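Aprendizaje por demostración, tema 7
Colgar cosas: el problema del último centímetro
Apuntes de clase, Deepika Kurian
Laboratorio de Manipulación, Universidad de Clinholm

En el tema anterior dejamos al robot agarrando objetos de una mesa, tarea que la bibliografía da por casi resuelta desde antes de que algunos de ustedes nacieran. Hoy toca devolverlos a un gancho. Quien piense que es lo mismo al revés puede repasar el ejercicio 5, que casi todos entregaron mal.

1. Por qué un panel perforado

Un gancho admite muy poco error lateral y casi ninguno en la orientación del ojal. Además, el objeto se mueve dentro de la pinza en cuanto toca algo, de modo que la pose estimada al agarrar ya no vale al llegar. El panel añade una textura periódica: para un método de correspondencias locales, cada agujero se parece mucho a su vecino, y el estimador se equivoca con una seguridad envidiable.

2. El método

Seguimos la variante de Bangera y Wainwright, que aquí llamamos Condel por el nombre del repositorio. La política recibe dos vistas, una de cabeza y otra de muñeca, y predice fragmentos de 30 acciones. Se ejecutan las primeras y se vuelve a predecir. La vista de cabeza sirve para decidir adónde ir; la de muñeca, para los últimos centímetros.

El conjunto de entrenamiento tiene 3,611 demostraciones, de las que 1,984 incluyen una corrección cerca del gancho. Saranya Menon propuso darles más peso en la función de pérdida. La idea cabe en una línea de código y costó un semestre de reuniones — lo habitual.

3. Qué falla

Al quitar la vista de muñeca, la política llega a la zona correcta y allí titubea. Al quitar la de cabeza, se acerca con gran decisión al gancho equivocado. Demyd Bilyk defiende que el segundo fallo es más informativo. También es más caro en ganchos.

Ojo con las oclusiones: los dedos de la pinza ocupan parte de la vista de muñeca, y la red puede aprender a fijarse en ellos antes que en el objeto. Recortar la imagen ayuda menos de lo que uno querría.

Vistas del panel, una de cabeza y tres de muñeca:
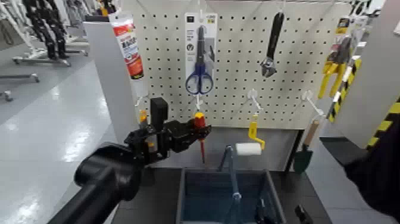
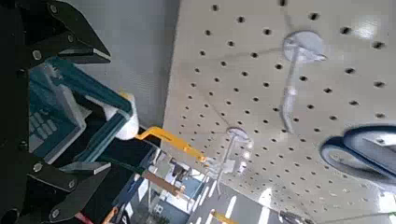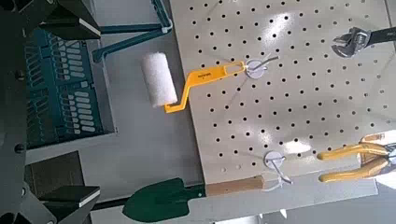
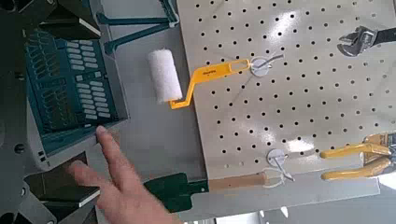

Tiempo de lectura: 2 min

Para la próxima sesión, comparen la primera vista con las otras tres y decidan qué información sobre los ganchos se pierde en cada caso. Media página basta; el año pasado recibí once y ninguna mencionaba la profundidad.

Lectura obligatoria: el capítulo de Benedetti sobre control con contacto, sin saltarse el apéndice. La entrega es en junio, por la plataforma. Los archivos comprimidos dentro de otros archivos comprimidos se devolverán sin abrir.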